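Srithong Street Quilters, minutes of the monthly meeting, April 2025
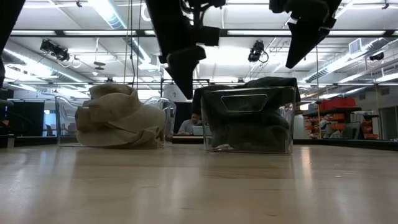

Yoshinori Shibata opened at seven and the minutes from last time were approved. First up was the raffle quilt, and what fun that was! The pattern is settled (Flying Geese, twin size) and we have $137 in hand for batting. Colors took longer. Everyone liked a dark green against something sandy, much like the two cloths in the clear bins, with the green for the geese and the sandy shade behind them. Carried with one vote against.

Binding: machine or hand? Hand won, and three members have already offered their evenings.

Raffle tickets: we will print 2000, same price as before. Yoshinori will get a quote from Pranel.

December show: the hall is booked! Setup is Friday night. We still need more racks, and the Kamier group may lend us theirs.

Next meeting: bring scraps to swap.

Closed 8:40.

Share (4)
2 comments

Dottie: So happy about the green! Can I bring wool scraps too?

marge_k: I was the one vote. Still think navy, but I'll sew geese with you all.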